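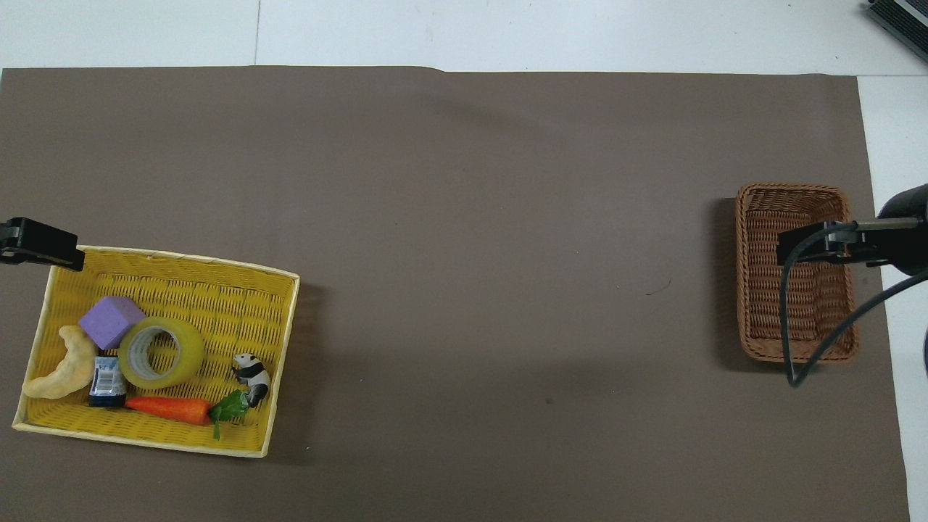
Outdoors > Young Riders > How Bikes Work

How do bicycle gears work?

July, by Tineke Verstraete

Have you ever pedalled up a really steep hill and felt your legs turn to jelly? Then you clicked the shifter, heard a clunk from somewhere near the back wheel, and suddenly pushing was easy again (but you were hardly moving!). Gears did that, and I think they are the cleverest part of the whole bike.

Let's start with the chain. It loops around a big toothed wheel by your pedals, called the chainring, and a smaller toothed wheel in the middle of the back wheel, called a sprocket. When your feet go round, the chainring pulls the chain, the chain pulls the sprocket and the back wheel turns. Off you go!

Now for a little bit of maths. Imagine your chainring has 36 teeth and your sprocket has 18. Each time the pedals go round once, 36 links of chain get pulled along, so the sprocket has to spin round twice. One turn of your feet, two turns of the wheel. That will carry you a good long way, but it takes a fair bit of push.

What if you change to a sprocket with 36 teeth? One turn of your feet now gives you just one turn of the wheel. You don't go as far, but each push is much lighter. That's a low gear, and it's the one you want for hills.

Small sprocket at the back: harder to push, faster on the flat.
Big sprocket at the back: easier to push, slower, lovely for climbing.

So how does the chain hop from one sprocket to another? Look for the dangly arm under the back sprockets. It's called a derailleur (say "dih-RAIL-er"), and the word comes from French. When you click the shifter, a cable moves the arm sideways and it nudges the chain across. The chain has to be moving for this to work, so keep your feet turning while you click, and go gently on the pedals.

My nephew Thijs has 8 gears on his bike, and for a whole summer he only ever used the hardest one, as he was sure it was the "fast" one. Then we rode up the long lane to Plidley and he had to get off and walk! Now he changes down before the hill begins, while his legs are still fresh, and he gets to the top well ahead of me.

Try it yourself on a quiet path with a grown-up. Start in the easiest gear, ride along and change up one click at a time. Can you feel your feet slowing down as the pushing gets harder? When they start to feel heavy, click back one.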